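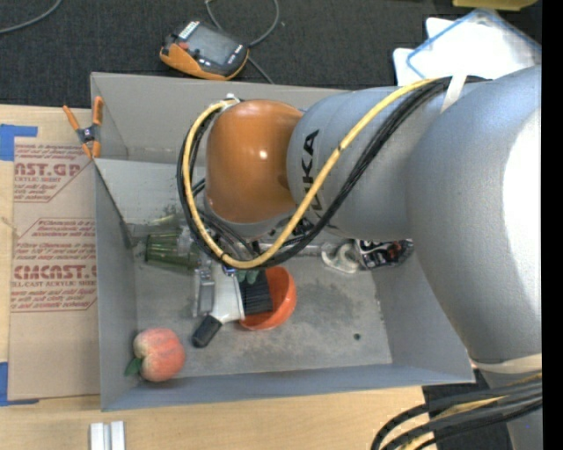

Figure 1. The gray bin on the light wooden table, with the peach in the lower-left corner.

Sorting and Storing Fruit at the Sandetstead Student Pantry

Our project started with a complaint that everyone in the building had made at some point, which was that the fruit never seemed to last. The pantry at Sandetstead takes in a mixed box every week, and by the time most of us got down there after class, the soft fruit had ended up underneath the apples. We wanted to find out how much of that came down to the way the fruit was put away, and we had one month – April – to do it.

We began with the bins. The old ones were deep, and whoever was in a hurry (often one of us, we have to admit) would tip the whole box in. For the trial we switched to open-topped bins with a flat floor, like the gray one in Figure 1, and asked that peaches and plums be set down one at a time, starting in a corner and working outward in a single layer. A corner is a good place to begin, as the two walls keep a round fruit from rolling while you go back for the next one.

Over the month we checked 166 pieces of fruit, looking each one over when it came in and again two days later. We wrote down soft spots, splits and anything leaking. In the single-layer bins, 17 pieces had a new mark at the second check. We had hoped to set this beside a full month of the old method, but our notes from March were patchy and we only trusted 30 entries, so we would rather not make too much of the difference.

Leaves turned out to be a nice little topic of their own. We had planned to pull them all off, but a fresh leaf was handy for telling the newer fruit from the older, so we left them on and only took them away once they had dried out.

The bin floors get scuffed pretty quickly, and we spent longer than we expected deciding whether to line them. We tried a folded dish towel, which was lovely and soft but had to be washed constantly, and then paper, which slid around. In the end we left the floors bare and wiped them down before each new box. If another group picks this up next year, we would love to see them try the same thing with tomatoes.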